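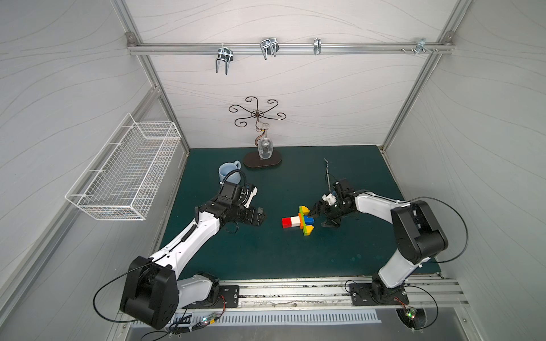

Clarell has extended its hanging storage range for kitchens and utility rooms with a new wall rail system, Hellwood, on sale from 28th September. The range is intended for small homes in which floor and cupboard space is limited, and replaces the Plosham rail, which will be withdrawn in March. Buyers choosing a rail should first decide what is to hang from it. Hooks differ a good deal in form: a chrome hook with two long prongs pointing down, a wider wire hook with looped prongs and a narrow single clip can all share one horizontal aluminium rail, bolted at each end with small corner brackets.

Hellwood is supplied in three lengths. Each rail is packed with fixings for masonry and timber stud walls, a drilling template and a printed guide. Rails may be joined end to end with a separate connector, up to a maximum of 4 metres. A middle support must be fitted at every join.

The range was developed at the company's Lashari Road works over three rounds of home trials. A total of 2447 customer comments on the earlier rail were read and sorted before design work began. The most frequent complaint concerned hooks that slid towards the centre of the rail under load. Hellwood hooks have a stop screw at the rear, tightened with the key provided.

Fouzia Minhas, product manager at Clarell, said: "Most of the comments dealt with everyday use. People wanted to lift a pan off with one hand and have the hook stay where it was. We changed the fixing first and left the look of the rail until later."

Owners of Plosham rails can continue to use their existing hooks, as the rail section is the same on both ranges. Spare Plosham end caps will remain on sale while stocks last — wall plates are not interchangeable and should be replaced as a set.

Hellwood will be sold through Clarell showrooms and by mail order. Fitting instructions and load tables are available on request from the customer service desk.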